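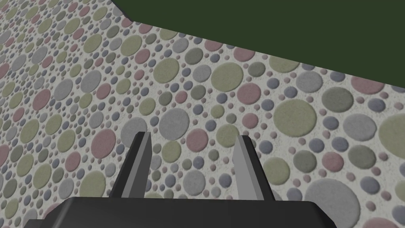

*Lectura: 3 min*

**29 de enero de 2023** – cuaderno de taller, baldosas / terrazo

Retomo lo de la mezcla 15. Ayer no apunté nada, mal hecho, así que va de memoria lo que pueda.

Para la carta de colores: puntos verde salvia, grises, azul pizarra y rosa apagado sobre fondo blanco roto. Esa familia es la que quiere Gunhild para el encargo de Daldale. Ella insiste en que el rosa no suba. Yo de acuerdo, el rosa se come todo en cuanto se pule.

**Mezcla**

- cemento blanco, saco nuevo (el viejo tenía grumos, lo tiré)
- marmolina fina, la de siempre
- árido verde: lote de Kodberg, lavado dos veces
- árido gris: resto del lote anterior, sin lavar – error, ver abajo
- pigmento: nada en la base. Probar una punta de ocre otro día
- agua: un poco menos que en la 14

El árido gris sin lavar soltó polvo y ensució la pasta. Se nota en la placa B, tira a ceniza. La A quedó bien porque Hernán la llenó primero, de la parte de arriba de la cubeta. C y D no las doy por perdidas pero no las enseñaría.

Vibrado: 4 minutos por placa. Demasiado para la C, se fue el grano gordo al fondo y arriba quedó lechada. Al desbastar habrá que bajar mucho más de lo previsto y no sé si el espesor da. Medir antes de meter la máquina!!

**Desmolde**

A y B salieron limpias. La D se pegó en una esquina, le faltaba cera al molde. Kai dice que cambiemos a desmoldante en spray, yo prefiero la cera, pero hay que darla dos veces y esta vez sólo se dió una. Esquina rota, guardada en la caja de restos por si sirve para probar selladores.

**Desbaste y pulido**

Sólo placa A. Grano basto, luego medio. En el medio aparecieron poros, bastantes en el lado que daba a la ventana. Relleno con la misma pasta sin árido, a espátula, bien apretada. Dejar 3 días tapada con plástico y no tocar. NO TOCAR (Bjarke, va por ti).

Después del relleno: repetir el medio desde cero, no pasar directo al fino. En la 12 lo hicimos y quedaron cercos.

**Tamaños de grano**

Discusión larga con Manaia. Ella quiere quitar el intermedio y dejar sólo grano gordo y polvo, dice que así el dibujo se lee mejor de lejos. Puede ser. Mi problema es que entre grano y grano queda mucha pasta y es justo ahí donde fisura. Con tamaños muy variados se cierra mejor y la pasta trabaja menos.

Quedamos en hacer dos muestras pequeñas, mismo color, una con intermedio y otra sin. Mismo molde, mismo día, mismo vibrado. Si no, otra vez comparando peras con manzanas.

**Cuentas rápidas**

Para Daldale son 59 baldosas contando las de repuesto. Con el árido verde que queda no llega. Pedir a Kodberg ya, la última vez tardaron una eternidad y vino otro tono. Pedir todo del mismo lote y que lo pongan por escrito en el albarán.

El encimerón de Bach va aparte, no mezclar pedidos. Ese lleva base gris y no corre prisa, la entrega es en mayo.

**Selladores**

Probado el de Filumow en un trozo de la 14. Oscurece el verde un punto, al rosa casi no le hace nada. Gota de café, gota de aceite, gota de limón. El café se fue con agua. El aceite dejó sombra. El limón comió el brillo, como era de esperar, y eso no lo arregla ningún sellador por mucho que lo diga el bote. Avisar al cliente *antes* de que firme – la otra vez fue después y menuda llamada.

Falta probar segunda mano. Hernán tiene la brocha buena, pedírsela.

**Pendiente**

- [ ] lavar TODO el árido gris, también el de la cubeta azul
- [ ] medir espesor de la C
- [ ] muestras con / sin intermedio (Manaia + yo)
- [ ] llamar a Kodberg por el verde
- [ ] cera para moldes, queda un culo de lata
- [ ] cambiar el filtro de la aspiradora, ya no tira
- [ ] pasarle a Gunhild la placa A cuando esté pulida, no antes
- [x] etiquetar moldes

Nota suelta: la balanza grande marca de más cuando está sobre el banco de la sierra, el banco cojea. Pesar en el suelo hasta que Kai lo calce. Puede que las proporciones de la 13 estén mal por esto mismo, revisar antes de repetirla.

Los guantes de talla grande se acabaron. Apuntado en la lista de la puerta.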